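Sorting cell with two arms: frequently asked questions

This page is for the people who run and look after the Stasora cell in the Lorport workshop. It was last changed in May, after we put new jaw blocks on both grippers.

How often must the grippers be checked?
Every Monday before the first run, and also after any hard contact with a bin. Put both arms in hold, open and close each gripper 6 times from the panel, and listen. A dry clicking sound means the guide needs cleaning. Do not use oil on it, only the grease that Dumen delivers with the spare parts.

Which screws do I tighten, and how much?
Only the 4 screws of the jaw blocks. The screws on the arm links are set by Deschamps at the yearly service and we do not touch them. If one of them looks loose, stop the cell and write it in the log.

Where should the bins stand?
In a row across the table, in the order yellow, red, cream when you look from the operator side. The program does not look for the bins. It goes to the taught positions, so a bin that was moved by a finger's width can already make a bad pick. After you move a bin, repeat the slow run before you go back to normal speed.

What is the slow run?
It is the normal program at low speed, with one hand on the stop button. Watch the lower part of each gripper when it goes inside a bin. If it touches the rim, stop and teach this point again. 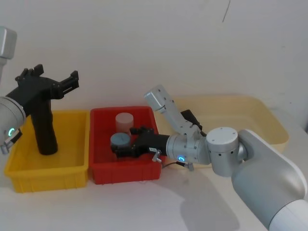

Left gripper in the yellow bin, right gripper at the gray-blue cylinder in the red bin.

The right gripper stops too early in the red bin. Is it broken?
Usually not. The cylinders have different heights, and the program must know which one comes first. Please check the part list on the panel. If the list is correct, teach the approach point again, with the shorter part in the bin.

How do I check the cable at the wrist?
Turn the wrist joint slowly by hand control to 90 degrees and back. The cable must follow without pulling on the connector. If it gets tight, loosen the clip, give the cable more length and close the clip again. Never pull on the connector to make more length.

The panel shows error 11 after a restart. What can I do?
This is the gripper not answering. Switch off the cell, push in the gripper connector again on the arm which has the error, and switch on. When the error comes back two times, change the cable. Spare ones are in the drawer under the panel.

Can I clean the table while the arms are in hold?
No. Switch off the power first.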